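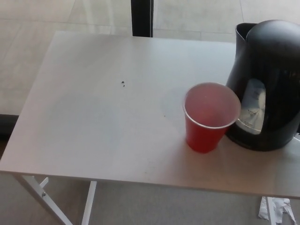 August, pouring set, second batch. Target is 50 episodes before we retrain, and I still don't believe the number means much. Grastden want variety, and what we are giving them is the same pour many times over. Start position as usual: red cup right up against the black kettle, on the white table. I would like it moved a good hand's width next time, because with the two touching I suspect the policy learns "go to the dark thing" and never has to find the cup at all. The crumbs on the table can stay. If they turn out to matter we have a worse problem.

Last month's model scored 93 on replayed starts. Yasaman shifted the cup slightly and it missed 2 in a row, so I am not quoting the 93 to anyone.

Fill level is the other argument. We label a pour "good" if the cup ends up nearly full, and no one has written down what nearly means. I went back over 11 labels and disagreed with my own.

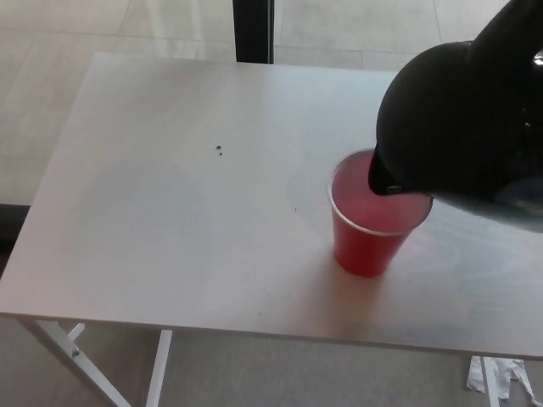
Gudrun thinks I am fussing, and says that a messy label is fine as long as it is messy in the same way each time. Not convinced. Will relabel the 11 blind and compare.

To do: ask Hamidreza whether Tresel can store fill level as a number.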